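Visitor demonstration at Ornalcombe: frequently asked questions
Page revised 2021-02-19

We use cookies to remember your settings and count visits. Accept all | Manage preferences

What is being demonstrated?
A robot arm with a multi-fingered hand, working with small laboratory glassware. The programme is called Skakus.

How long is a session?
Each session lasts 41 minutes, of which 14 are set aside for questions. There are 3 sessions on the open day in August.

How many visitors are admitted?
The limit is 61 for the day. Places are booked through the Semple building reception. Unused places are released at the door.

Is the robot autonomous?
Partly. An operator starts each task and can stop it at any time. Visitors do not control the arm.

Are chemicals used?
No. Any liquid used in a demonstration is tap water.

Which glassware is used?
Mainly test tubes and round-bottom flasks. A round-bottom flask cannot stand on its own, so it is set in a cork ring. The funnel task requires the hand to hold position over the flask neck.

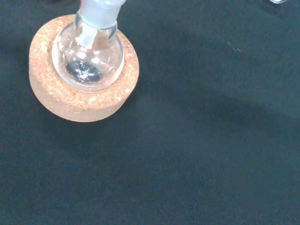
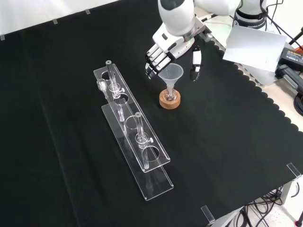

Flask in its cork ring on the dark work surface.

Is the task always completed?
No. Clear glass is difficult for depth sensors, and a poor position estimate usually ends the attempt. The operator then resets the glassware and starts again.

May I take photographs?
Yes, without flash. Please stay behind the floor line.

Who do I contact about group visits?
Eglė Lepik at Planatura handles group bookings. Please give the size of the group and any access needs.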